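The Grandmothers of Hakholm

Rima Hattar is 62 years old and she has three children to pick up before four o'clock. None of them is her own grandchild.
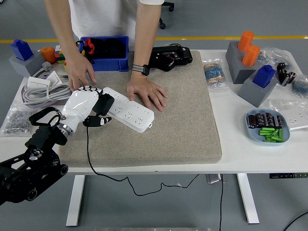 She belongs to a small circle of older women in Hakholm who look after children when the parents work late. Selma Ionescu began it in February, after her neighbor lost a place at the daycare. Now 29 families are on the list. Parents pay by the hour, and they must meet the sitter two times before the first afternoon. "I want to see how the child says goodbye," Rima told me, and went to find her shoes.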